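Kunstblumen im Café - geht das noch als Gastfreundschaft durch?

Forum > Gastronomie und Einrichtung > Deko, Tische, Kleinkram

lindenblatt_77
Wir machen im August unser kleines Café auf, 6 Tische, ein Tresen, eine Kuchenvitrine, die mehr gekostet hat als mein Auto. Offen ist nur noch die Tischdeko. Meine Geschäftspartnerin Yufang Zeng will echte Blumen, ich will Kunstblumen im Topf. Sie sagt, Plastik auf dem Tisch schmeckt man im Kaffee. Ich sage, welke Gerbera auch. Wer hat Erfahrung?

Tassenrand
Echte. Immer echte. Wer bei den Blumen schummelt, bei dem kommt auch der Apfelkuchen aus der Truhe. So denken Gäste, ich bin nämlich einer.

brulton_fan
Zitat Tassenrand: "bei dem kommt auch der Apfelkuchen aus der Truhe"
Der Apfelkuchen kommt überall aus der Truhe. Du merkst es nur dort, wo er noch gefroren ist.
Zur Sache: Wir haben seit Jahren die Töpfe von Brulton, Kunstblumen in Pastell. Einmal die Woche abduschen, fertig. Beschwerden bisher: eine, und die Dame hatte vorher versucht, sie zu gießen.
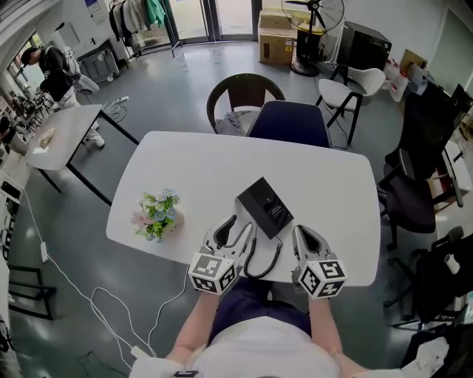
Wichtiger als echt oder falsch finde ich sowieso die Größe. Ein Topf, über den man hinwegschauen kann, stört keinen. Ein Gesteck in Kopfhöhe beendet Beziehungen. Und nehmt schwere Töpfe, sonst räumt jeder zweite Mantelärmel den Tisch ab.

Gollalgate
Ich habe das mal durchgerechnet, weil mein Chef es nicht wollte. Schnittblumen kamen bei uns auf 1.278 Euro im Jahr, Kunstblumen einmalig auf 200. Dafür steht bei uns jetzt eine Kaffeemühle, die funktioniert.

Tassenrand
Eine Rechnung ohne Seele. Kauf doch gleich Gäste aus Plastik, die trinken auch nichts und beschweren sich nie.

Gollalgate
Klingt nach meiner Stammkundschaft am Vormittag.

Fuvton
Es gibt noch einen dritten Weg: Topfkräuter. Thymian, Rosmarin, riecht gut und überlebt fast alles. Basilikum bitte nicht, der stirbt schon, wenn man ihn streng ansieht. Nachteil: Die Leute zupfen. Bei uns saß mal eine Runde, die hatte nach zwei Stunden einen kahlen Strauch und sehr frischen Atem.

lindenblatt_77
Kräuter hatten wir überlegt, aber das Fenster geht nach Norden. Dort wächst nur die Stromrechnung.

brulton_fan
Dann Kunst. Aber kein Glitzer und keine aufgeklebten Tautropfen. Tautropfen um 15 Uhr glaubt euch kein Mensch.

Cai
Ich widerspreche beiden Lagern. Lasst die Tische leer. Zwei Kuchenteller, zwei Tassen, eine Zuckerdose, da ist der Platz weg. Deko ist das, was der Service beim Servieren mit dem Ellbogen verschiebt.

Tassenrand
Leere Tische sind Kantine.

Cai
In der Kantine werde ich wenigstens satt.

lindenblatt_77
Zwischenstand: Yufang hat mitgelesen und bietet an, dass auf dem Tresen ein echter Strauß steht und auf den Tischen meine Töpfe. Den Strauß bezahle ich. Das nennt sie Kompromiss. Staubt ihr die Blüten eigentlich mit dem Pinsel ab, oder reicht der Föhn auf kalt?

brulton_fan
Pinsel. Mit dem Föhn liegt der Staub danach auf dem Kuchen.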